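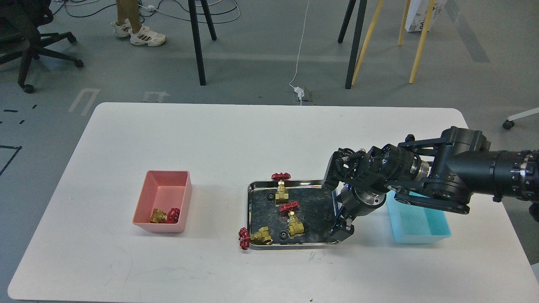 Chapter 4. Stopping the Water: Valves in Small Buildings

Textbooks > Building Care > Water Supply > Chapter 4

Shares: 24 | Comments: 13

In the first three chapters we followed the water from the street to the building, and then from the basement up to the highest tap. We treated the pipe as if it was always open. In a real building this is almost never so. Every supply line has places where the water can be stopped, and a large part of the work of a building technician consists of knowing where these places are and what condition they are in.

This chapter is about valves. It does not require more mathematics than Chapter 2. It does require some patience with names, because the same valve is often called by three or four different names by people who work in the same building. Where it is possible I give the name that is used in catalogs first, and the name used by plumbers in brackets.

4.1 A story from Himstead

The Himstead apartments are an old brick building with 24 kitchens, all of them supplied by two vertical pipes. One evening in October a short flexible hose under a sink on the fourth floor came apart. The tenant did the correct thing and reached for the small valve below the sink. The wheel turned, and it kept turning, but the water did not stop. She then telephoned the building technician, Sunita Villanueva, who at that time had worked there for less than one month.

Villanueva went to the basement and found seven valves on one wall. None had a label. She closed the nearest one and the water to the laundry room stopped. She closed the next one and a man on the second floor, who was taking a shower, came down in a towel to ask what was happening. The fifth valve was the right one, but its stem had not been moved for many years and she could not turn it by hand. In the end she closed the main valve at the meter and the whole building was without water until the morning.

By then 300 gallons had gone through the ceiling of the apartment below. The hose itself was a cheap part. The repair of the ceiling, the floor and one piano was not.

I ask students to read this story twice. The first time, please notice the failed hose, as everybody does. The second time, please notice the valves. There were nine valves in the story. Two of them did not work when they were needed, and the others worked well but gave no help to a person who did not know what they controlled.

4.2 What a valve is asked to do

A valve can have one of three main duties, and it is useful to separate them from the start.

The first duty is isolation. An isolation valve (shutoff, stop) is fully open or fully closed. It spends nearly its whole life open, and the water passes through it without much resistance. We close it when a part of the system has to be repaired.

The second duty is regulation. A regulating valve may stay half open for years, and its work is to reduce the flow in one branch so that another branch receives enough. Balancing the return lines of a hot water system is a typical case, and we will come back to it in Chapter 7.

The third duty is protection. Check valves, which let the water go in one direction only, belong to this group. So do relief valves, which open by themselves when the pressure is too high. Nobody turns a wheel on these. They have to act at two o'clock in the night when the building is asleep.

Many problems that I have seen in small buildings come from giving a valve the wrong duty. Most often, an isolation valve is left partly open because somebody wanted to make a noisy pipe quiet. The pipe may indeed become quiet. The valve, however, starts to wear in a place where it should not wear, and some years later it does not close any more.

4.3 The gate valve

The gate valve is the oldest type which a student will commonly meet. Inside the body there is a flat or wedge-shaped piece, the gate, which moves up and down across the path of the water. When the handwheel is turned clockwise, the gate goes down and presses between two seats. When the wheel is turned the other way, the gate goes up into the upper part of the body, called the bonnet, and the path is free.

Small gate valves for water lines are often made of brass, with a painted handwheel. Red is a common color for the wheel, but the student should not read a meaning into it. One manufacturer's red is another manufacturer's blue, and I have seen a boiler room where the wheels were painted by the owner's son in the colors of his hockey team.

The strong side of the gate valve is that, when it is open, it hardly disturbs the flow. Its weak sides are several. It needs many turns. It must not be used for regulation, for the reason given in 4.2: a gate that hangs in moving water will vibrate, and its lower edge and the seats are damaged. In hard water, mineral deposits collect in the groove at the bottom, so that the gate cannot go down completely. And from the outside, on most small models, it is not possible to see if the valve is open or closed. The stem on these models turns but does not rise, and the wheel stays at the same height all the time.

Because of this last point, a technician who meets an unknown gate valve should never guess. Try the wheel gently in the closing direction and count the turns. If it moves several turns and then meets a firm stop, it was open. If it does not move at all, it may be closed, or it may be stuck, and these two conditions feel very similar to the hand.

A habit from the older plumbers is worth keeping here. After opening a gate valve completely, turn the wheel back by a small part of one turn. The stem is then not pressed hard against its upper limit, and the next person, who may try it in the wrong direction, will feel that it moves.

4.4 The ball valve, in short

The ball valve has replaced the gate valve in much of the new work. It has a ball with a hole through it, and a lever in place of the wheel. One quarter of a turn takes it from open to closed. When the lever stands along the pipe it is open, and when it stands across the pipe it is closed, so its position can be read from the other side of the room.

Students often ask me why anybody still installs a gate valve. I can give two answers. In large pipes a ball valve becomes heavy and expensive. Also, the quick closing of a ball valve can be a problem by itself. If a long column of moving water is stopped suddenly, the pressure rises sharply and the pipe knocks, and this is called water hammer. A slow valve is kinder to old pipes. The lever of a ball valve can of course be moved slowly too, but in an emergency people do not do it.

4.5 Keeping a valve record

After the events in 4.1, the owner of Himstead asked Rosalind Haverford, who looks after the larger Okafor and Drusico buildings on the same street, to help with a valve record. Her method is simple, and I have used it in my own classes since then.

Each valve receives a number on a metal tag. The number is written in a book together with the room, the height above the floor, the type, the size, and the part of the building that loses water when it is closed. This last item must be tested and not copied from a drawing. At Okafor, Haverford found 13 valves that the drawings did not show, and one that the drawings did show but which was behind a tiled wall.

Twice in the year, each isolation valve is closed and opened again. The date is written in the book, with a short word about how it felt: free, stiff, stuck, leaks at stem. A stiff valve is not forced with a long wrench. It is moved a little in both directions, several times, and if this does not help it is put on the list for replacement.

Keep a small stock of replacements in the sizes the building uses, and keep valves of different sizes apart. Shallow trays and open plastic bins are enough for this purpose. A new valve should be opened and closed once by hand before it leaves the store, and a used valve that has been taken out should never go back together with the new ones, even if it looks good.

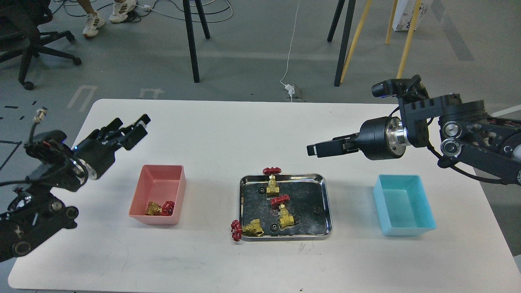

4.6 Words to know before you continue

Seat: the surface against which the moving part of a valve presses when it is closed.

Stem: the rod that connects the handwheel or lever to the moving part.

Packing: the soft material around the stem that keeps water from coming out. If a few drops appear at the stem, tighten the packing nut a very small amount and wait.

Riser: a vertical supply pipe that serves several floors.

Before reading section 4.7, please walk through the building where you live or study, with permission, and find the valve which stops the water to the whole building. Write down its type and what you would have to move in order to reach it. In the Nalus dormitory, where I gave this course the first time, the answer was a locked door, a bicycle and 3,000 folded chair covers. We will use your notes in the first exercise, where you draw a plan of the isolation valves for one floor and decide which two of them you would replace first.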